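Chapter 2
Clearing the Bench

What you'll work on in this chapter: sorting small things by what they are, choosing a bin that suits them, and leaving yourself room to work.

I learned to tidy a bench the slow way. My first shop job was at Stondel, a repair place with a long back room and one good window, and on my second morning Walid Kassab handed me a coffee can and asked me to put everything in it back where it belonged. I tipped it out (mistake!) and spent the rest of the morning chasing washers across the floor. I had 70 little things in front of me and no plan at all. I started with the biggest, then switched to the shiniest, then went to lunch.

What I needed was a way to look at a mess before touching it. So before we talk about drawers, labels or any of the fun stuff in Chapter 3, I want you to spend a little time just looking at a bench and asking what's on it. Which things are the same kind of thing? Which of them would you pick up together? Where's the nearest container, and is it big enough?
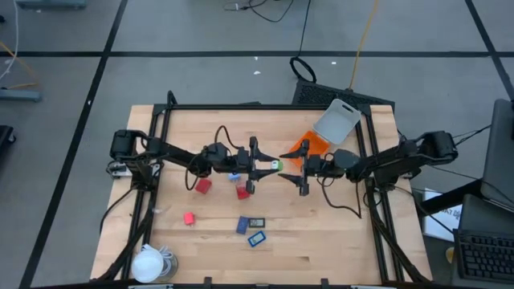

Figure 2.1 Small blocks scattered over a butcher-block bench, with an orange bin and a pale grey one toward the back.

I love a bench like the one in Figure 2.1, because the sorting problem is small enough to hold in your head. Most of us would go for color right away. Red blocks here, blue over there, and the green and white one gets to be a nuisance because it has two colors and won't join either team. I'd put it with the other blocks and move on! Color is quick to see and it feels like progress, but you have to ask what you're going to do with the pile afterward. If the blocks all get used for the same job, one bin for blocks is plenty.

Then there's the black item with the little display, over among the blocks. I wouldn't toss something like that in with them, whatever color it is. Anything with a screen goes in its own spot in my shop, lying flat, where I can find it without digging. My old friend Samira Geagea keeps hers on a folded dish towel at the end of the bench, and I've copied her ever since.

So that gives us a first rule, and I'll use it all through the book: sort by kind first, and by color or size only if you still have too much in one pile.

2.1 Grouping before you put away

A group doesn't need a container. That sounds odd in a chapter with bins in it, but try it. Slide the things that belong together into one corner and leave them there for a bit. You get your work space back, you can see what you have, and if you change your mind you only have to move things a few inches.

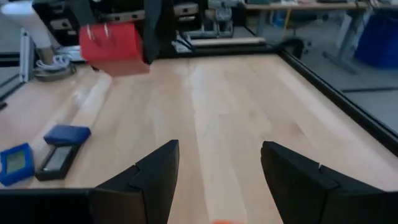 Figure 2.2 A blue square device, a black one and a dark blue block close together at the left side of the table.

Look at how much bare wood there is through the middle and over to the right in Figure 2.2. That's the part I care about. The group itself could be better, and I'd pull the block out from behind the black device and leave the two with screens as a pair. But even a so-so group off to one side leaves you somewhere to set down a drawing, a glue bottle or a sandwich.

When you do this at your own bench, go easy on the number of groups. I used to make a separate heap for every little difference, and pretty soon the heaps were running into each other and I was back with the coffee can. If a heap has a single thing in it, see whether it can live with a neighbor.

Try it yourself

Pick a table you've used this week and leave it just as it is. Write down the kinds of things on it, one word for each kind. Next, slide each kind into its own group, without opening a drawer or fetching a box. Keep your list, as we'll use it in Section 2.2 when we measure the groups and pick bins to fit.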